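Plestik push buttons, set of six, plus the Lukness tray
Posted Feb 20, 2022

Quick one, kids need the table back. Bought the six button set for sorting games and for general banging on, which is most of what happens. Tray bought separately. Had both long enough to have opinions.

What you get: six big round buttons, domed caps, black bases. Red, orange, yellow, green, a pink and a lavender. No storage bag. No batteries in the box either so have some ready. Instructions are one folded sheet and I lost it the first evening, haven't missed it.

Colors. Red and orange are great, proper strong colors, no arguing over which is which. Green is pale, nearly mint. Yellow is pale too, more butter than lemon. Pink and lavender are the weak spot. In daylight fine. Under our kitchen light my youngest mixes them up every time and then gets mad about it. If the color names matter for what you're doing, put a sticker on one of them. I used a star. Peeled off in 2 days, used tape.

The press. Nice and chunky. You can hit it off center and it still goes down, big plus for small hands. Stiffer than the old Janiden ones we had, and I like stiffer, the Janiden buttons went off if you bumped the table. One of ours (orange) was scratchy for the first week, makes a little rubbing sound. Went away by itself. Would of sent it back otherwise.

Noise: loud. No volume switch. Masking tape over the speaker holes helps a lot.

Bases are heavy enough to stay put on carpet and on the tray. On bare counter they slide if a kid really goes for it. Rubber feet would fix that, four little stick-on ones per button, cheap, should of come with it.

Cleaning. Caps are glossy so every fingerprint shows. Damp cloth, done. Gap between cap and base collects crumbs. Old toothbrush.

Now the tray. Red plastic, cafeteria type, raised rim all round, textured floor. Best thing I've bought for this in ages. Everything lives on it, everything gets carried on it, toys don't roll off. Room for all six buttons plus the small stuff. Only gripe, red button on a red tray. Doesn't exactly jump out at you. There's a gray one for the same money, get that.

Our game, if you want it: buttons spread out, little toys in between, cloth over one button. Kid has to press them all in whatever order you call. The covered one gets them every time. Banana is always a hit, no idea why. We did 100 presses in a row once for a bet and nothing jammed.

Tray is also easy to wash, goes in our sink at an angle. Doesn't fit flat. Marar make a smaller one but then you're down to 4 buttons, tops, so no.

Would I buy again? Buttons yes, if they ever fix the pink and lavender. Tray yes, in gray. Price is fair for both, I waited for the sale in March last year on the tray and saved a bit.

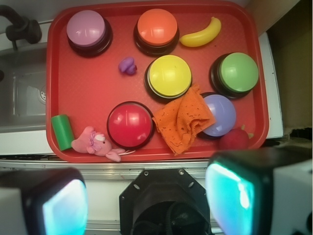
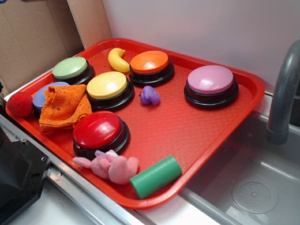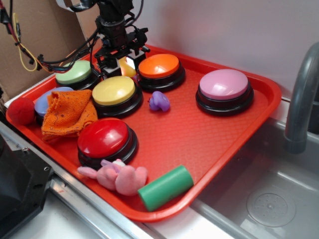

All six buttons on the red tray, orange cloth over the lavender one.

Buttons 4 out of 5, tray full marks. Will update if the batterys die early.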